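Cosgrove cube adapter — two months in, short version at the bottom if you're in a rush (I am)

Bought this because our kitchen has one outlet on the useful wall. One. House was built when people owned a toaster and a lamp. Didn't want another long strip lying behind the bread bin so went for the cube. Paid 40 for the two-pack at the Hasthorpe homeware store, which stings a bit, but the single was nearly sold out and looked like it had been returned already.

Size first. Small. Smaller than I thought from the box. Fits behind the coffee machine with the machine pushed back almost to the tiles. The outlets are on different faces so the fat plugs don't fight each other, and that's the whole reason to buy a cube. My blender charger used to take up two spots on the old strip. Now it takes one and minds its own business.

Grip is good, maybe too good. First week I had to hold the cube with one hand and wiggle the plug out with the other. Loosened up since. My mother still can't get the kettle plug out and she's told me so — twice.

Color choices are yellow, white and a gray nobody will ever find again behind a couch. Get the yellow.
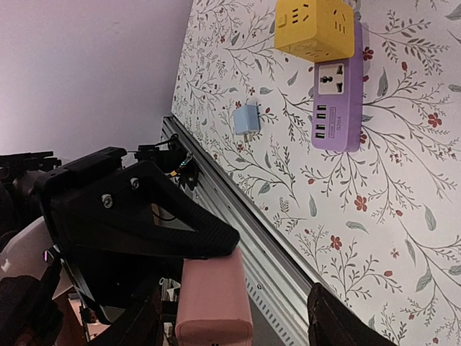
Bronwyn McKinnon disagrees on the grip: hers went slack after a month, and the phone charger started drooping out of the side face. She sent it back to the store and got the other half of her money on a white one, which has been fine. So maybe there's a bad batch, I don't know. Check yours with something heavy hanging off it before you toss the reciept.

Anyway. Things I don't love:

- No cord. Obviously, it's a cube, but if your outlet is low down you will be on your knees every time. Noltitz makes one with a short cord for 60 and I nearly went for that instead.
- The plastic scuffs. Mine has a gray mark down one side from the coffee machine and it won't wipe off.
- Instructions are 4 pages of tiny print and the load limit is on the last one. Put it on the front!! It's the only bit anyone needs.
- It covers the switch on our wall plate. Not all of it, enough to be annoying.

Please don't run a space heater off it. Or off any of these. And don't hang it on the end of a strip and then load up both, the booklet is pretty firm about that and so was the guy at the store.

Used it for travel too. Took the second one to Tetirdale in June, rental cabin, one outlet by the bed and one in the bathroom. Two phones, a reading lamp, Isla's camera charger, all off the one cube, everybody happy. Weighs next to nothing in the bag. Corners are rounded so it dosen't catch on sweaters.

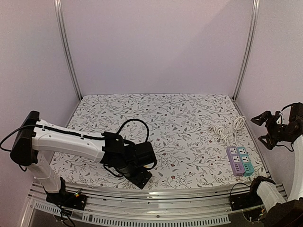
*White mat, leaf-and-flower print.*

Would I buy again? Yes for the kitchen and the suitcase. No for the desk — a desk wants a strip with a cord you can pull forward, and the cube just sits at the wall where you can't reach it. Tried it for a week and gave up on Monday, back to the old strip.

Short version: good little thing, pricey, scuffs, read the last page. Four stars. Would be more with the limit printed on the front and a few bucks off.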